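Search posts and people

Okay, thread time. I finished my rewatch of Skakik last night, all 130 episodes of it, and I have a lot to say about the actor who played the harbor doctor. If you only know him from the cop show on Grament, sit down, get a snack.

So I was 15 when Skakik started airing and I thought the doctor was the dullest person on television. He stood in doorways! He held folders! Watching it as an adult I can't believe how wrong I was. He is doing so much in those doorways.

The first big one for me is the episode where his brother comes home for the ferry funeral. There's hardly any talking. He makes coffee, he wipes the counter, he makes more coffee. By the third cup I was a mess (and I knew what was coming, I'd seen it before).

Things I'd forgotten: he wasn't supposed to be a regular. The doctor was written for two episodes, to deliver some test results and leave. Then somebody in the writers' room liked how he said "you'll want to call your mother" and they kept him for the whole run.

He'd come up through theater. Years with the Þorgeirsson company, mostly small parts, lots of touring, lots of school gyms. There's an old radio interview where he says he learned to act quietly because the company's touring set squeaked if you walked on it too hard. I love that so much.
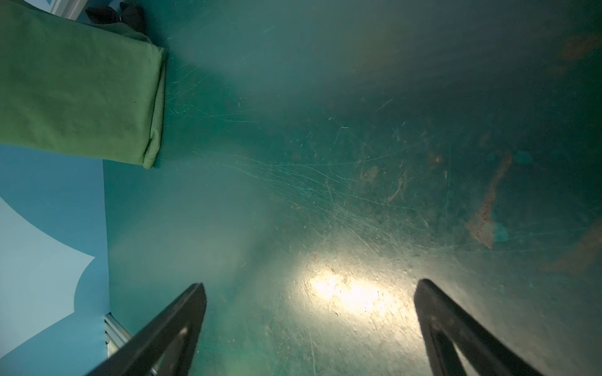 Wait, wasn't he in Harnberg before Skakik? I remember him as the landlord and he had that awful mustache. My whole family hated him.

Yes!! The landlord! I was getting to that. Harnberg came first, but it got shown here later, so everybody thinks it's the other way round. He only has one real scene, the one on the stairs with the rent book, and he steals it from people who had top billing.

And the mustache was fake, by the way, you can see it lift at one side when he yells.

Back to Skakik. The middle seasons are rough, I won't pretend they aren't. The smuggling plot goes on forever and the doctor gets a girlfriend who has no job, no friends and no last name. He plays it like he's really fond of her anyway – he remembers how she takes her tea, he moves her boots away from the heater. None of that is in the dialogue.

Then the late seasons come around and it's suddenly great again? The clinic closes, he starts driving out to patients in that terrible van, and the show figures out that he's the only person who gets to go inside everybody's house. You get the whole town through him.

My favorite stretch is 14 episodes long, from the van breaking down to the wedding. If you don't have time for the full series, start there. You'll be a little lost with the mayor stuff but you can live without the mayor stuff.
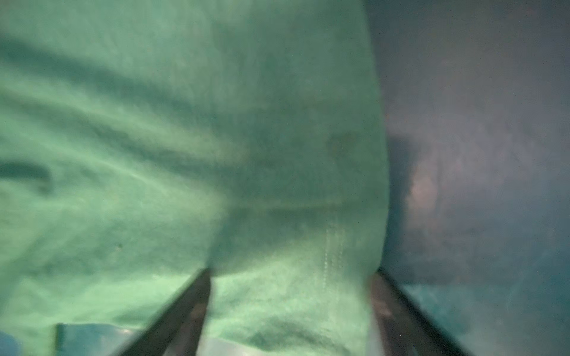 Mint green and fuzzy, with a few long folds

Anyway, the finale. People were so mad about it! I was mad about it! He doesn't get a speech, he doesn't get a goodbye party, he just locks the van and goes in to supper. I remember yelling at the TV. This time I sat through the whole credits and then went back and watched the supper part again.

After that he took a long break, did some voice work and one more season of touring, and then Grament cast him as the police captain. It's a much louder part and I'm happy he's getting paid, but I keep waiting for him to stand in a doorway. He did it once, in the episode that went up in February 2023, and I paused it and texted my sister in all caps.

She has not finished Skakik, so she had no idea what I was talking about. She's on the smuggling plot. Thoughts and prayers.

Couple of people asking where to watch: the early seasons are pretty easy to find secondhand on disc, the late ones are harder, and the library had the set I used. Check the spine, because the box with the lighthouse on it leaves out the holiday special and you really want the holiday special.

Next up is Harnberg from the start, mustache and all. I'll do another thread when I get to the stairs.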